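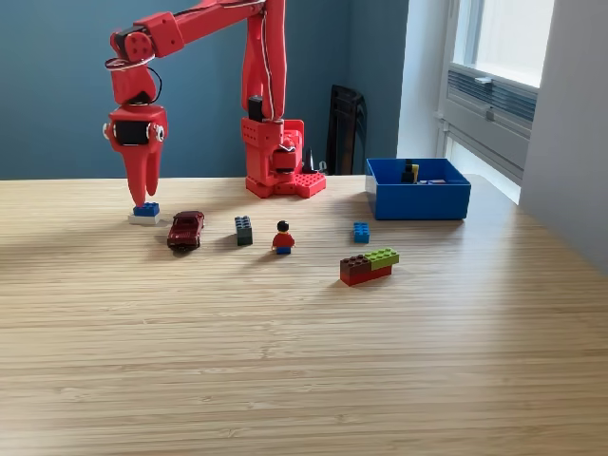

21/03/2018

Water retention trial, Dundadcombe soil, second series. Sample 227 was dried overnight and reweighed at 595 g. The Anbridge samples remain in storage and will be processed under the same procedure. Sieve readings from December are to be treated as provisional.

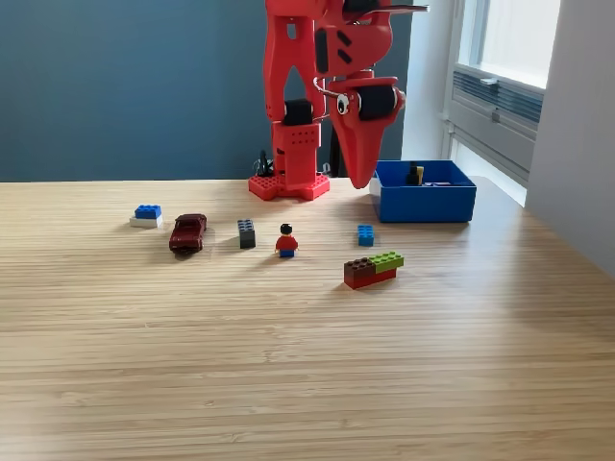

A remark from the Relari office asks whether the drying period was the same as in the first series. It was not; the first series was dried for 35 hours. Sample 227 will be returned to the oven and the entry amended.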